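Workshop Tips: Looking After a Two-Arm Table

Posted 1/10/19

I've been keeping the two-arm bottle table going at Wolde long enough to have opinions, and Binta Nwankwo keeps telling me to write them down before I forget them. So these are the tips I wish I'd had in my first winter with it!

Start with the cables. I go down each arm with my hand (power off, please) from the wrist to the base and feel for anything stiff or pinched. Leave more slack at the wrist than looks tidy. I tied mine nice and snug once and spent a whole February afternoon chasing a gripper that kept dropping out.

Next, fingers. Wipe the inner faces with a barely damp cloth and then a dry one. Plastic bottles are slick enough already, and a bit of hand lotion on the fingertips makes them a nightmare. Check the finger screws while you're in there.

Then put the bin between the arms and try both sides on it.
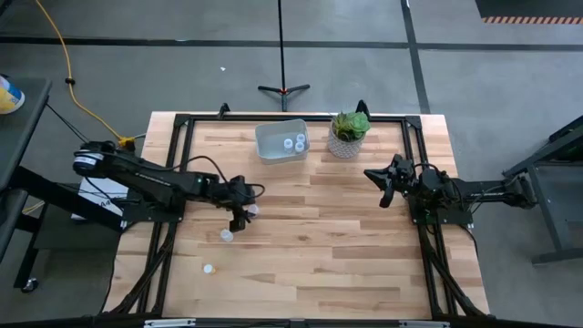
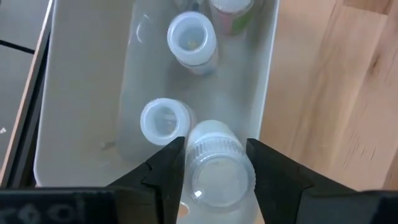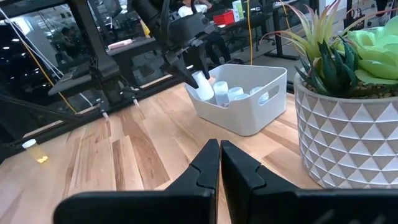
I bring each arm in slowly the first time, at 47 percent on our Paltach controller, and keep one hand near the stop button. If a fingertip brushes the bin wall, I raise the approach height 2 mm and go again. Don't fix it by shoving the bin over! You'll forget you did it, and the next person will wonder why every pick is off. Two little pencil marks at the bin corners have saved me so much grief.

Mixed bottles are trickier than matching ones. Ribbed caps give the fingers something to hold, smooth ones skate away, so I set the grip on the smoothest bottle I have and then try the rest. Go easy on the force with thin plastic. Ours creased until I brought the setting down from 135 to 64, and it has held fine there ever since.

Frame bolts: once a month, corners first, then the brackets. Feven Habte puts a dab of paint pen across each bolt head and onto the frame, so a loose one shows up at a glance. I stole that idea for my drill press at home, too.

One more for the wood top. Skip the spray cleaner (it leaves a film) and use a dry brush, then a cloth. I still haven't found a felt pad I like for under the bin, and the Drosto ones leave glue behind, so if you've got a favorite, send me the name.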